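On learning to like the psalms nobody picks

I have moved churches again, this time because I moved house, and the nearest one in Landolbridge turns out sixteenth-note piano runs for nothing. They chant the psalms. All of them, in order, including the cross ones. My old place in Plilinport had a drummer in a plastic box, and I was fond of him, but I can't say we ever got round to Psalm 109.

The first month I was hopeless. The pointing looks like somebody dropped punctuation on the page from a height, and I came in early on every line. The woman behind me came in late on every line, so between us we averaged out as competent. There are 81 people on the roll and I would guess most of them have heard me by now.
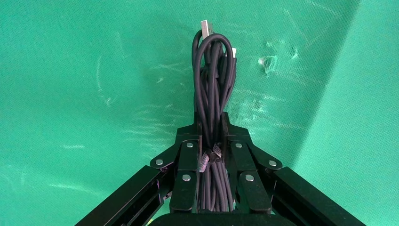
What I wasn't ready for was the pause. Halfway through each verse everybody stops and breathes, two beats, and then goes on. In November, with the heating off, you can see it happen. I used to fill every gap in a service with planning lunch, and two beats is too short for lunch. You get as far as "soup" and then it's the second half of the verse and the enemies are being scattered again.

I still miss a good loud chorus. I sang one in the car on the way up Mindar Hill last week and it did me good, windows up for the sake of the sheep. But I notice I can't remember the words to half of what I sang in Plilinport, and bits of Psalm 88 now arrive while I'm brushing my teeth - a gloomy thing to have with mint.

We start the book over next month. I'm told the trick with Psalm 119 is to eat first.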